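Torkier 发布 Hiltosus 双臂织物折叠示教数据集首批数据

Flutcombe，6月10日（星期六）

Torkier 今日发布 Hiltosus 数据集的首批内容。Hiltosus 收录双臂机器人在桌面上处理小型织物的遥操作示教记录，用于训练和评估模仿学习策略。首批数据包含超过2,000条通过审核的示教，全部在 Torkier 位于 Flutcombe 的采集场地录制。织物样品的选型与入库检验由合作方 Bakhtiari 承担，该公司从事布草处理设备的设计与集成。

项目于3月启动，首批数据限定为平面织物的抓角、对折、二次折叠、整形和归位五类动作。叠放成摞、翻面以及从杂乱堆中取出单件织物不在本批范围之内。

发布内容

每条示教由同步的图像流、双臂关节状态、夹爪开度、遥操作指令以及一份结构化标注组成。图像来自头部相机和左右两臂的腕部相机。头部相机用于记录织物的整体形态和双臂的相对位置，腕部相机用于记录指尖与织物边缘的局部关系。三路图像以同一时钟打时间戳，关节状态按原始采样率保存，不做降采样。用户可使用随附的读取工具，按图像时间戳对关节数据进行插值。

Hiltosus 将抓角列为单独的动作类别。在 Torkier 前期的内部试验中，折叠失败的记录里有相当一部分可以追溯到第一次夹持：指尖落点偏离转角，后续对折时布边出现斜向偏移，偏移量在二次折叠中进一步放大。为此，标注规范要求对每次夹持记录接触开始时刻、闭合完成时刻、接触位置类别以及释放时刻。接触位置类别包括转角、直边、已折叠的边和织物内部。 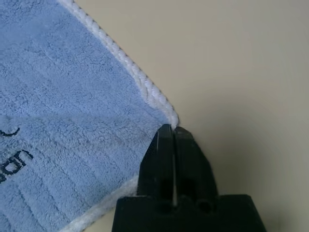
腕部相机视角：夹爪指尖位于浅蓝色毛巾的白色包边转角处。

对带有包边的毛巾，规范另设一个字段，说明指尖接触的是包边、绒面还是两者兼有。包边的厚度和刚度与绒面不同，夹持后的变形方式也有差异。该字段由标注人员根据腕部图像填写，在遮挡严重、无法判断时填“不确定”。首批数据保留全部“不确定”取值，未作推断补全。

织物样品

首批数据使用80件织物样品，由 Bakhtiari 按材质、尺寸、边缘处理方式和表面图案四个维度选取。样品包括超细纤维巾、毛圈毛巾、平纹棉布和薄型擦拭布。每件样品在入库时平铺拍照，测量长宽和质量，并登记边缘处理方式。部分样品带有印字、绣字或手写标记，这些标记在录制时予以保留，不作遮盖。

保留标记出于两方面考虑。其一，实际作业中的织物常带有洗标、编号或文字，训练数据若全部为纯色样品，策略的视觉输入分布会偏窄。其二，标记可为人工审核提供方向参照，审核人员能够据此判断织物是否在折叠过程中发生旋转。Torkier 同时提醒用户，标记也可能成为模型的捷径特征。在评估方向相关的子任务时，应使用元数据中的“标记可见”字段分组报告结果。

样品在使用过程中会发生起毛、边缘松弛和折痕残留。数据集为每件样品维护一份使用记录，按时间顺序列出该样品参与的示教编号。研究人员可据此考察样品状态对动作结果的影响，也可在划分训练集与测试集时，将同一样品的全部记录置于同一侧。官方划分采用后一种方式，测试集中的样品不出现在训练集中。

采集平台与流程

采集平台为双臂机器人，两臂末端各装有一个黑色平行夹爪。作业面为浅色哑光桌面，头部相机自上方俯视桌面及机器人前方区域。双臂从桌面两侧进入工作区，织物置于桌面中部或靠近远端的位置。操作员通过主从式遥操作装置控制双臂，现场人员负责更换样品、设置初始状态，并在需要时中止录制。

一条示教的录制流程如下。现场人员从任务表中读取样品编号和初始状态类别，将织物放置到位并退出双臂的运动范围。操作员确认三路图像正常后开始录制，完成指定动作，将双臂移至释放后的等待位姿，随后结束录制。系统自动写入样品编号、任务类别、操作员匿名代号和设备配置版本。现场人员再根据桌面上的结果填写初步判定，判定值为“完成”“部分完成”或“未完成”。

单条示教的时长上限设定为40秒。超过上限的录制由系统自动停止并单独归档，不进入首批数据。设定上限的依据是试采阶段的时长分布：超时记录大多包含反复抓取或长时间停顿，若直接混入训练集，容易使策略学到无效等待。归档的超时记录计划在后续版本中以独立子集的形式提供。

初始状态分为平铺、单次折叠、长条状和轻度褶皱四类。平铺状态下，织物四角均可见；单次折叠和长条状用于采集后续折叠阶段，使策略不必依赖完整的前序动作；轻度褶皱状态由现场人员手工设置，褶皱方向不作限定。任务表对四类状态按预先设定的比例随机排序，相邻两条示教不使用同一组样品与状态。

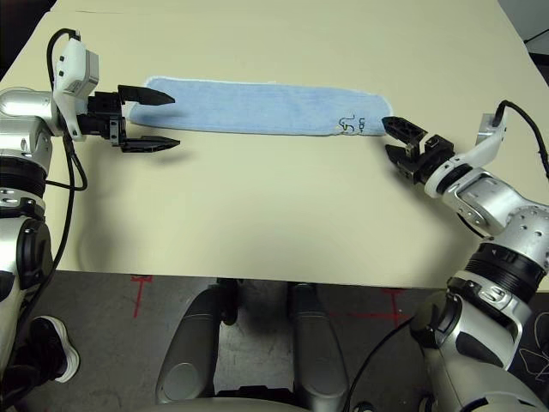
任务表同时规定织物在桌面上的朝向和大致区域。早期试采中，操作员倾向于将织物置于双臂最易到达的位置，由此得到的数据在空间上过于集中。现行流程将可达区域划分为若干格，由任务表指定落点所在的格，现场人员只需保证织物中心落入格内，不要求精确对齐。格内的自然偏差作为数据变化的一部分予以保留。

双臂协同动作的标注单位为“臂”。左臂与右臂分别记录各自的动作阶段，阶段包括接近、接触、夹持、搬移、释放和撤离。两臂在同一时刻可以处于不同阶段，例如一臂夹持布边保持不动，另一臂正在接近对侧。早期标注方案曾对双臂使用同一阶段标签，在此类时段中产生了较多歧义，该方案已停用。以旧方案标注的记录均已按现行规范重新标注，旧标签不随数据发布。

审核与纠正片段

所有示教经过两级审核。第一级为自动检查，内容包括图像丢帧、时间戳倒退、关节数据缺口、夹爪指令与反馈开度的持续偏差，以及标注字段缺失。第二级为人工审核，审核人员回放三路图像，对照初步判定给出最终判定。初步判定与最终判定不一致时，由另一名审核人员复核，两份判定均写入元数据。

人工审核关注三项内容：折叠后边缘的对齐程度、织物是否因夹爪动作产生非预期位移，以及释放后折叠形态是否保持。对齐程度按三级评分，评分标准随数据集附有图例。审核人员不评价动作是否流畅，也不因操作员采用不同的夹持顺序而降低评分。同一任务允许多种合理的动作路径，Hiltosus 不对路径作统一要求。

首批数据另含285条纠正片段。纠正片段的起点为一次偏差，例如指尖未夹住布边、仅夹住上层织物、对折后边缘错位或织物在搬移中滑脱；终点为操作员将织物恢复到可继续作业的状态。片段附有偏差类型和恢复方式两项标注，并可通过编号关联到所在的完整记录。偏差均在正常录制中自然出现，操作员没有为采集纠正片段而故意制造错误。

纠正片段独立于前述示教计数，使用时可单独加载。Torkier 建议在行为克隆训练中将偏差发生之前的动作与恢复动作分开处理，避免策略模仿导致偏差的部分。读取工具默认仅返回恢复段，完整片段需通过参数显式启用。

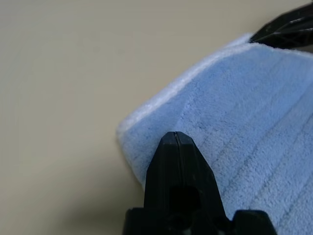

布边附近的图像标注是本批数据中工作量最大的部分。夹爪手指距腕部相机很近，在图像中占据较大面积，常遮住指尖下方的织物。浅色包边与浅色桌面之间虽有清晰对比，绒面织物的轮廓却带有细小纤维，像素级边界难以稳定界定。标注规范因此采用折线表示布边，并为每一段折线设置可见性取值：可见、部分遮挡、推定。推定段仅在前后帧能够提供依据时填写，训练时是否采用由用户决定。

对于折叠后形成的圆弧状边缘，规范要求与织物原有边缘区分标注。两者在局部图像中外观相近，但对夹爪的要求不同：夹持原有边缘时，手指之间为单层织物；夹持折叠边时，手指之间为两层或更多层，若仅夹住上层，下层会留在桌面上。层数字段由标注人员结合头部图像与动作历史填写，腕部图像单独不足以判断层数时不得仅凭该路图像填写。

标注一致性通过重复标注进行监测。每个标注批次中均混入若干已完成标注的记录，由不同人员独立重做。接触开始时刻的差异超过规定帧数时，整批退回复查。折线标注则比较两次结果之间的平均距离，仅对可见段计算，推定段不参与。各批次的一致性统计以表格形式随数据发布，用户可按批次编号查询。

基线与评估

Torkier 随数据提供一套基线训练配置。基线策略以三路图像和关节状态为输入，输出双臂的短时动作序列，并按固定步长滚动执行。配置文件列出了图像裁剪方式、归一化参数、随机种子和训练步数。基线的用途是检验数据读取与训练流程是否正确，未针对最终性能进行调优，Torkier 不建议将其作为方法比较的唯一对照。

离线评估包括动作预测误差、接触时刻预测误差和布边定位误差三项。离线指标与实机结果之间的相关性尚不充分，特别是在双臂同时夹持的阶段，较小的动作误差也可能导致织物张紧或滑脱。数据集文档对此作了说明，并给出实机评估的推荐流程，包括样品放置方式、试验次数的记录方法、人工干预的判定条件以及结果表的格式。

实机评估的判定沿用数据集的三级对齐评分。推荐流程要求报告所有试验，包括因安全停机或设备故障而中断的试验，并将其与策略失败分列。若评估中使用自备织物，应同时公布尺寸、材质和边缘处理方式，以便与 Hiltosus 中的样品类别对应。

已知限制

首批数据存在以下限制，使用前应予考虑。

全部记录来自同一采集场地和同一类作业桌面，背景与照明变化较小。策略迁移到深色桌面、高反光台面或强方向性光源下时，视觉性能可能下降。

夹爪构型单一。手指前端呈收窄形状，适合插入织物边缘下方，其动作经验不能直接推广到吸附式末端或多指手。若用户更换指尖，需重新标定夹爪开度与指尖间距的换算关系。

平台未安装触觉传感器。夹持是否成立需由图像和夹爪反馈间接判断，薄型织物的判断可靠性低于毛圈类织物。元数据中的“夹持成立”字段为人工标注结果，不应视为传感器测量值。

头部图像中偶有现场人员的局部身体进入画面，主要集中在桌面以外的地面区域。发布前已对全部图像进行人脸检查，含有可识别面部的记录已移出。鞋、裤脚等局部内容未作处理，以免在图像中引入人为的遮挡块。

操作员之间的动作习惯存在差异，主要表现在接近速度、先后用手顺序和释放前的停顿上。数据集提供操作员匿名代号，便于按操作员划分数据，但不提供任何可用于识别个人的信息。

数据格式与获取

数据按示教编号分目录存放。每个目录包含三路视频、一份状态文件、一份标注文件和一份校验清单。相机内参与安装外参按设备配置版本单独存放，由各条示教引用。设备重新安装或重新标定后，配置版本随之递增，旧版本保留，已发布的示教不会被静默改写。

标注文件的更正通过修订号管理。用户报告的问题经核实后进入修订清单，清单列明示教编号、字段名称、原值与更正值。引用 Hiltosus 的技术报告或论文应注明数据版本与修订号。若训练时剔除了部分记录，也应给出剔除条件或完整的编号列表。

首批数据面向高校、公共研究机构和企业研发部门开放申请。研究用途与产品开发用途适用不同的许可条款，申请时需选择其中之一。申请方应说明使用目的、存储方式和数据接触人员范围。Torkier 在收到完整材料后进行审核，获批用户可下载完整数据或按任务类别、样品类别下载子集。

后续计划

Flutcombe 场地的采集仍在继续。下一批数据拟增加深色桌面和可变照明条件，并纳入翻面与叠放成摞两类动作。Bakhtiari 将补充尺寸较大的样品，重点为一侧夹爪无法单独完成搬移、必须双臂协同的织物。超时记录子集的标注规范正在制定中，其动作阶段划分预计与首批数据保持兼容。

Torkier 同时在评估将部分标注工作前移至录制环节的可行性。试行方案由操作员在遥操作过程中通过脚踏开关标记夹持与释放时刻，录制结束后再由标注人员修正。该方案对操作员动作节奏的影响仍需测量，在得到结果之前，正式采集继续使用现行流程。

关于 Torkier

Torkier 从事机器人操作数据的采集、标注与质量检验，业务包括遥操作平台搭建、任务规范设计和示教数据交付。公司在 Flutcombe 设有采集场地，用于桌面操作与柔性物体处理任务。

关于 Bakhtiari

Bakhtiari 从事布草处理设备的设计与集成，产品用于织物分拣、输送和折叠工序。在 Hiltosus 项目中，该公司负责样品选型、入库检验以及边缘处理方式的分类。

媒体与技术咨询

媒体问询请联系 Torkier 新闻联络处。数据申请、许可条款及标注勘误请联系 Hiltosus 项目组，来函请在主题中注明机构名称；涉及勘误的，请同时注明数据版本和示教编号。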